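3.2 What people meant by "a clear desk"

I went into the Tivbridge interviews thinking clutter would be easy to talk about. It wasn't! We had 178 office workers fill in the short survey, and when Jin-sol Kwak and I sat down with 15 of them afterward, we kept getting stuck on one word: clear. For one person it meant no paper. For another it meant no paper that belonged to somebody else (I still love that answer). Gyu-bin Min, who coded the transcripts with me, ended up splitting the word into two codes, "bare" and "ready," and I use both from here on. Figure 4 goes with the first one, a plain pale surface with open space in the middle.

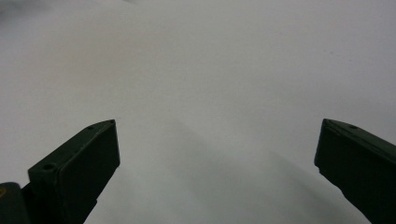
Vol. 15, p. 439

Figure 4. Open space on a pale surface.

People who leaned toward "bare" talked a lot about mornings. They wanted to walk in and find room to put things down, and they got pretty annoyed at shared desks where the last person had left a mug or a charger. The "ready" group cared much less about that. One woman told us her desk was clear as long as she could reach her notebook without standing up, and then she laughed and said her boss would disagree.

I'd expected age to matter here, going by Ezzat's earlier work, but we saw no real pattern. Job type looked more promising, especially for the billing staff, and I come back to them in Section 3.4.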